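Robotics Club Boards > Class Projects > Sim Kitchen

Thread: strainer into cabinet, is our grasp dumb or is the arm too low

kollow_kid
Posted October 18, 2020

ok so quick one before lab closes. Intro to manipulation, team project, sim kitchen. Our task is strainer off the counter and into the upper cabinet, both doors open at the start. We get the grasp most of the time. Then it all goes bad on the lift. 80 runs so far and I'm not proud of the number that finished.

Base is parked where the handout says. Controller is the stock one from Kiretti, haven't touched the gains. Seed 529 if anybody wants to try the same layout, and the side view from that one is down here.
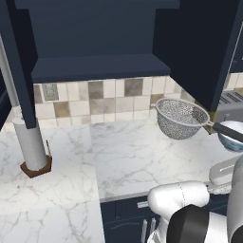
Lama Hourani: Before you touch gains, what is your waypoint between lift and shelf? If you're going straight from the grasp pose to the cabinet you're going to sweep the door every time. Pull back toward the robot first, then up, then in.

kollow_kid
straight line. yeah. I know. the handout made it sound like the planner would deal with it

tridum77
planner does deal with it if the doors are in the collision set. are they?? Ours weren't, we lost like two weeks of September to that. Check the doors AND the hinges, the hinge bodies are seperate.

kollow_kid
checking

jaiswal_lab_rat
disagree w/ Lama a little. Pulling back is fine for a bowl but the strainer has that long handle, you swing it and the basket goes wide. We go up first with a short move, then back. Fewer bumps for us.

Lama Hourani
Up first only works if you grabbed near the basket. If they have it by the end of the handle, up puts the rim under the door edge. Where's your grasp point, kollow?

kollow_kid
far end of the handle mostly. grasp scorer likes it out there, more clearance from the counter

jaiswal_lab_rat
well there you go. force it closer in

kollow_kid
tried that just now, closer in = knocks the bowl. everything on this counter is too close to everything

ok update. doors were NOT in the collision set. thank you tridum, I owe you one. Added them, hinges too. Now the planner times out instead of crashing into stuff, so progress I guess. Also been going through the wrist cam recordings bc my partner wants to use that view for the policy part of the project and I am not sold on it. Episode 2255, pulled one at random:
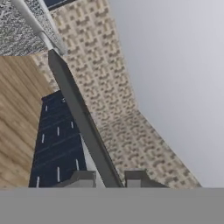
and with that as the input I don't see how the policy is supposed to know which way the cabinet is. She says add the side cam and feed both. I say drop wrist completely, smaller network, trains overnight on the lab machine. We have one machine and the other section has it till nine.

tridum77
don't drop it. you'll want it for the last few inches before the grasp. Use both, shrink the images

jaiswal_lab_rat
+1 keep both. we dropped wrist in the first version and the gripper kept closing next to the handle. looked ridiculous

Lama Hourani
I'd drop it for now, sorry. They have a planner that times out, one machine, and a demo coming. Get the scripted version to finish first. Cameras later.

tridum77
the rubric gives points for the learned part tho

Lama Hourani
It gives more for finishing the task. Read page 2.

kollow_kid
she's right about page 2, I just looked

Ok so plan. Scripted first, pull back waypoint, grasp somewhere in the middle of the handle. Raised the planner time limit too. And moved the start pose lower so the arm isn't already half in the way when the episode starts, might of been part of the problem. Posting the other camera so you can tell me if the base looks too close to the counter.
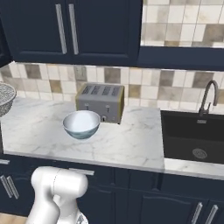 Other side cam, same kitchen. Arm, bowl, toaster, sink.

tridum77
base looks ok to me. hard to say from back there. what does the reach check print

kollow_kid
passes. barely

jaiswal_lab_rat
barely is why your planner is timing out!! Nudge it in a bit and rerun before you go raising limits

Lama Hourani
Agree with that one. Small nudge, same seed, change nothing else.

kollow_kid
ok ok. rerunning 529 w/ the base moved in, old time limit back. will post the log when the other section gives me the machine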